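Posted 3rd October. Kimemer Residences is taking applications for two bedroom turnover attendants at the Ekmont building. Both positions are part-time and start as soon as references are cleared.

## The work

Ekmont is a furnished residence of 200 rooms let by the month. When a tenant leaves, or books a mid-stay room service, an attendant resets the sleeping area: mattress checked and returned to its base, bedding sorted, floor cleared and cleaned, waste taken out. Kitchens and bathrooms are handled by a separate crew and are outside this posting.

Attendants work from a written sheet issued for each room. The sheet lists which items belong to the building and which belong to the tenant. Building stock is stripped and replaced. Tenant items are folded and left on the finished bed.

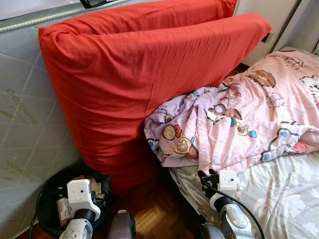

Sorting takes up a large part of each visit. Rooms vary in what is left out on the bed and the floor, and the attendant has to separate it before any cleaning starts. A pink comforter with cartoon bears, bunched up against a red cushion, would be checked against the sheet and then folded in thirds, print side out, whichever column it appears in. Cushions too big for the closet shelf go at the head of the bed. Anything not on the sheet is logged as tenant property and is never put in the laundry cart.

## Duties

- Strip, sort and bag bed linen by color and fabric.
- Check both faces and all four sides of each mattress and record marks, tears and loose piping on the room sheet.
- Turn or rotate single mattresses. Doubles are a two-person lift — do not attempt them alone.
- Make up the bed to the building standard: fitted sheet, flat sheet, comforter, one pillow per sleeper.
- Empty room bins, wipe the rims and fit new liners.
- Dust-mop parquet, then damp-mop with a well-wrung pad. No standing water on wood floors.
- Return the completed sheet to the Meng Street office before the end of the shift.

## Mattress handling

Applicants should be comfortable handling a single mattress by themselves. It is lifted by the sides, stood on its long side and leaned against a clear wall while the base is vacuumed. The cord trim is not a handle and must not be used as one.

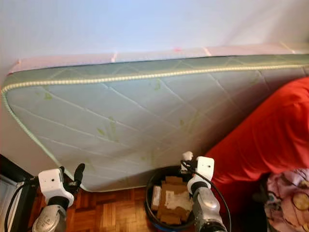
Shiyu Hao adds that new attendants tend to rush the inspection. The narrow sides get marked more often than the quilted faces, and a mark that is missed at turnover ends up being charged to the wrong tenant. Hao asks applicants to say in their letter if they have filled out condition reports before, in any trade.

Marks are described by color, position and approximate size. Attendants are not asked to guess the cause. Stain treatment is done by the linen room with Vova, the house brand of fabric cleaner; attendants do not carry it on the floor.

## Requirements

1. Able to lift and carry a single mattress over a short distance, and to kneel and bend repeatedly.
2. Able to read and fill out the room sheet in English.
3. Six months of paid housekeeping, laundry, moving or care home work. Unpaid experience is considered if a reference can confirm it.
4. Closed shoes with non-marking soles. Gloves and aprons are supplied.
5. Careful with other people's belongings. Loose blankets, throws and covers are lifted clear of the floor before mopping, and anything hanging over the side of the bed is folded back onto it.
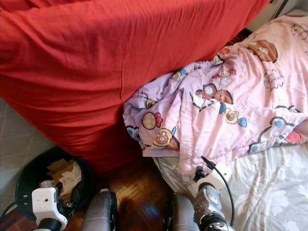
## Hours and terms

Shifts are four hours, mornings only, five per week. The schedule is issued two weeks ahead. Turnover volume is highest in June, when extra shifts are offered to current staff first. Pay is hourly and is stated in the information sheet, available on request from the office. There is a paid trial of two shifts, during which the new attendant works alongside a current one.

A one-time payment of $100 is made after the trial for work shoes. No receipt is required.

## How to apply

Send a one-page letter and the names of two references to Shiyu Hao, Room Services, Kimemer Residences, Meng Street office. Quote reference 1491. State the mornings you are available and the earliest date you could start. Resumes are accepted but not required.

Letters may also be left at the Ekmont front desk in a sealed envelope marked with the reference number. Shortlisted applicants will be called for a short practical session: one bed to make up and one room sheet to complete.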